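Hindier Opens Applications for Second Connected Devices Accelerator

MARCH 2019 — Hindier, the hardware development center based in Quintana, today announced that applications are open for the second round of its connected devices accelerator. The program will support 10 early-stage companies building sensors, trackers and other small networked products for use in farms, warehouses and public buildings.

Each selected team will receive desk space, access to the center's electronics workshop and eight weeks of guidance on circuit design, radio testing and battery life. Werier, the program's manufacturing partner, will produce a first run of 50 circuit boards for every team that completes the course.

The first round drew applications from roughly twice as many companies as the center could accept. Hindier has added a second workshop to its Quintana site in response.

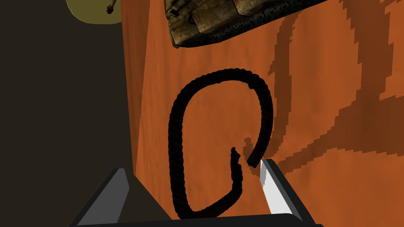
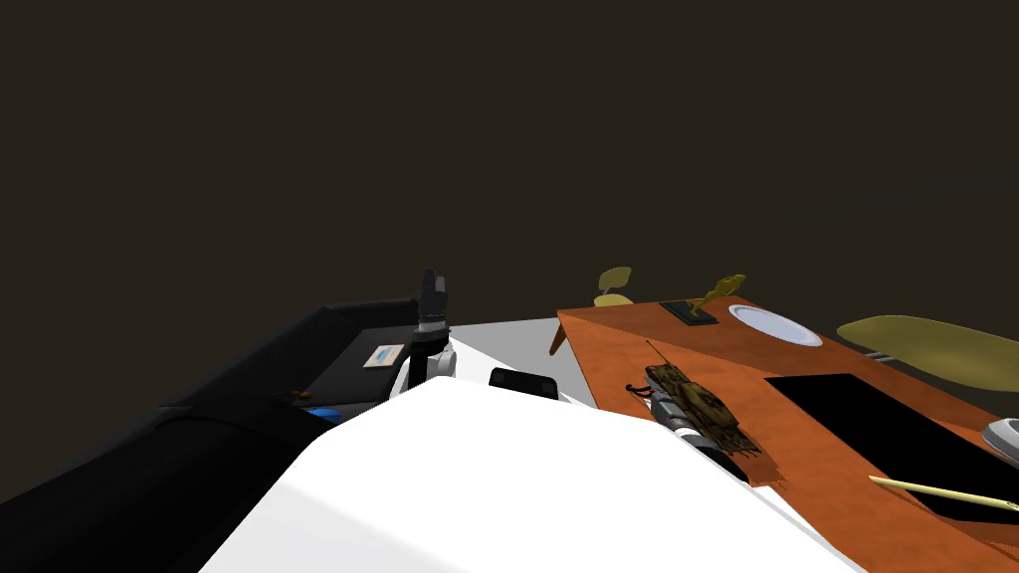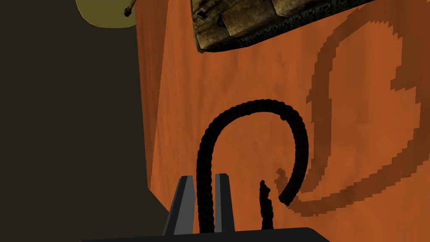
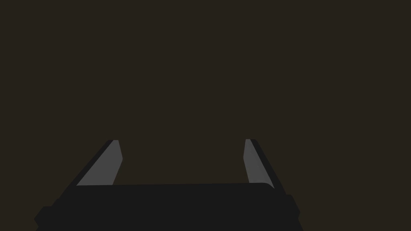 Applicants are asked to submit a short product summary, a parts list and a plan for testing with at least 2 outside users. Teams without a working prototype may still apply. All materials must be in English. Data from field tests will be handled on Skellinier, the center's device management platform, and will remain the property of the team concerned.

Applications close at the end of April. Forms and full program terms are available from the Hindier program office.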